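Re: [irnwood-photo] Long exposures at the weir

Su-chen Tam wrote:
> Has anyone tried the weir at Irnwood with a proper dark filter? I went
> on Monday and everything past 20 seconds came out with a horrible
> magenta cast. Is it the filter or is it me?
> Su-chen

Hi Su-chen,

It's the filter, or mostly! I had the same trouble with my first cheap one (still in a drawer somewhere, I can't bring myself to bin it). Set a custom white balance with the filter on and you'll get rid of most of it. Shooting raw helps too, as you can pull the rest back at home.

The other thing to check is the viewfinder. If you leave it uncovered on a long exposure, light creeps in at the back and you get odd streaks. I stick a bit of black tape over mine.

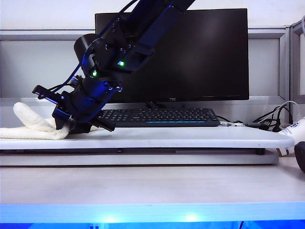
As for times, I wouldn't bother going past 20 seconds at the weir anyway. The water goes to complete mush and you lose those nice ropey lines under the footbridge. My favourite from last October was only 2 seconds, at f/11, just before the sun got over the trees.

If you fancy another go I'm happy to come along, and you can try my Asitz filter before you spend any money. Bring wellies, the left bank is a bog.

Chia-jung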